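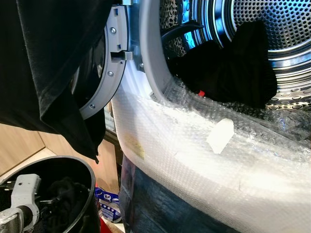
Black Laundry, and Other Things I Own Too Much Of

2025-07-21

At some point in my thirties I stopped buying clothes in colors. There was no announcement. I bought a black T-shirt that fit, then another one, then a black sweater, and one morning I opened the closet and it looked like the wardrobe department for a very small funeral.

The advantage, I was told, would be laundry. One color, one load, no sorting. I'd like to speak to whoever told me that. What I have now is a single dark lump that goes into the dryer as separate garments and comes out as a sort of mammal. You reach in for a sleeve and get a leg. You pull the leg and a bra comes with it, and somewhere inside a pillowcase (the one non-clothing item, always) there are 4 socks, damp as the day they were born.

My system, such as it is:

Everything black gets washed cold and inside out. I do the inside-out part at the washer, swearing, having failed to do it when I took the things off.

The sweater doesn't go in the dryer. The sweater has gone in the dryer twice. It is now a sweater for a shorter person, and I wear it over a longer shirt and call that layering.

Low heat, then stop it after 30 minutes and untangle the lump. This is the only real advice in this post. If you let it run all the way through, the outside of the lump gets crisp and the middle stays in the swamp. Open the door, haul everything out, shake each piece once, put it back. It takes two minutes and I resent every one of them.

Check the drum before you walk away. Black socks like to lie flat against the back behind whatever you haven't pulled out yet, and I have gone an entire week believing a sock was dead when it was only resting.

My friend Iida Saarinen folds her laundry straight out of the machine, standing up, while it's still warm. I've watched her do it. She makes a stack on the lid of the hamper with all the edges facing the same way and she's done before I've found both ends of a hoodie. I asked how she tells her black T-shirts apart and she said she looks at the labels, as if labels were something a person could read on black fabric under a ceiling bulb.

I tried her way in May. I lasted a few loads. My way is to carry the whole armful to the bed, put it down, and then sleep on the other side of the bed until I've worn my way through it. By the end there's one shirt left, the one I don't like, and I wear it out of guilt.

Then there's lint. People who own beige cardigans don't know about lint. Every pale towel I have ever washed is present, in spirit, on my black pants. I clean the filter every time, I keep towels in their own load, and I still go to work looking as if I'd been hugged by a sheep. A damp rubber glove gets most of it off. So does tape, if you have a free evening and no self-respect.

Comments last time were mostly people telling me to buy one of those mesh bags for the small stuff. I did buy one. It's black. I haven't seen it in 15 days, and I have a fairly good idea that it's in the lump.

Next post will be the kitchen drawer, if I can get it open.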